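Flumville Supper Club
Minutes of the general meeting, February 5, 2019

The meeting opened late, the key having been left at the Karnholm Road hall, which is a different hall.

Minutes of the November meeting were approved after the word "shouting" was changed to "discussion."

1. Money
The account stands at $2,000 before the gas bill. Members asked what the gas bill was. It has not been opened.

2. Dues
A raise from $28 to $60 a year was proposed. After a long silence it was proposed again, more quietly, and put off until spring.

3. Spring supper
Samarakoon Catering has offered to cook for up to 60 people. Zuvetti will do it for less but wants to pick the menu, and the menu is lasagna. The vote went to Samarakoon. The lasagna supporters asked that their disappointment be recorded, and it is.

4. Tableware
Members are still taking home the club's forks and bringing back other people's. It was agreed that all place settings and serving bowls will be stainless steel from now on, and that plastic cups may stay. 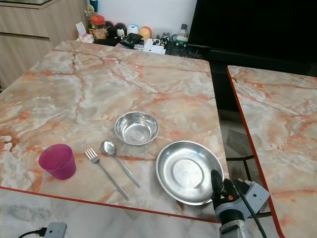
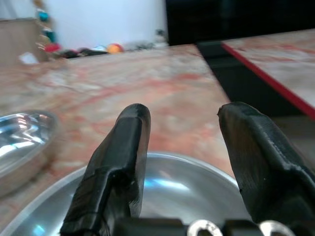
A motion to engrave the handles failed on cost. A motion to trust one another passed by a single vote – a recount was requested and refused.

5. Parking
The church next door has written again. The letter was read aloud, including the underlined parts. Members are to stop using the seven spaces by the side door, even if they are only running in for a minute.

6. Other business
The piano is still for sale. The piano is still out of tune. These items will be combined from now on.

Next meeting at the usual time, at this hall.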